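Assunto: Re: [manipulacao] Resultados do treino com correções parciais

Em Wed 17 June, um membro da lista escreveu:

> Li o relatório de fevereiro do projeto Atell e fiquei com duas dúvidas. A primeira é se as demonstrações corretivas entram no treino com o mesmo peso das completas. A segunda é sobre a avaliação: a taxa de sucesso conta só o bloco largado dentro da bandeja ou também a preensão?
>
> Pergunto porque em Ridville tentámos algo parecido e a política piorou na aproximação.

Respondo por partes, e aproveito para juntar o que mudou desde fevereiro.

Quanto aos pesos: no relatório eram iguais, e foi um erro nosso. As correções são curtas e começam quase todas com a garra já perto do bloco. Com pesos iguais, a política vê muitos estados de fim de trajetória e poucos de início, e a aproximação degrada-se. Suspeito que seja o mesmo efeito que viram em Ridville. Agora amostramos primeiro o tipo de episódio e só depois o instante dentro dele, com as correções limitadas a 31% de cada lote.

O conjunto atual tem 1430 episódios, dos quais 300 são correções. O braço é o mesmo, impresso em 3D, com a garra de uma mandíbula fixa e uma móvel. A tarefa também não mudou: pegar no bloco verde e largá-lo na bandeja azul.
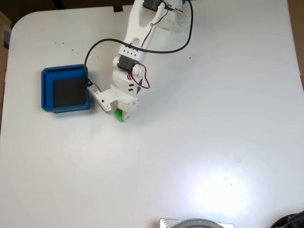
## Critério de avaliação

Contamos três coisas em separado:

- preensão: o bloco sai da mesa e mantém-se entre as mandíbulas;
- transporte: a garra chega à bandeja sem perder o bloco;
- depósito: o bloco fica dentro da bandeja com a garra aberta.

A taxa que aparece no relatório é só a do depósito. Devia estar escrito na legenda da tabela e não estava. Vamos corrigir na próxima versão.

Cada posição inicial é repetida 10 vezes, com a mesma semente para a ordem das posições em todas as políticas. Se a preensão falha, a tentativa continua até ao limite de tempo, e uma segunda preensão é aceite. Isto favorece as políticas treinadas com correções, que aprenderam a voltar atrás, por isso guardamos também o resultado da primeira tentativa.

## O que ainda não funciona

A abertura da garra no depósito. A política hesita por cima da parede da bandeja e às vezes abre cedo demais. Reduzir o horizonte de previsão melhorou a hesitação mas piorou o transporte - ficámos com o valor antigo por enquanto.

Também não testámos a amostragem nova noutro braço. O grupo de Zakberg tem uma montagem parecida e ofereceu-se para correr a mesma avaliação, mas a calibração dos servos é diferente e os dados não são diretamente comparáveis.

O código da amostragem está no ramo Dimaculangan do repositório. O ficheiro de configuração antigo continua lá para quem quiser reproduzir os números de fevereiro. Se em Ridville ainda tiverem os episódios guardados, interessava-me saber a proporção de correções e a duração mediana de cada tipo.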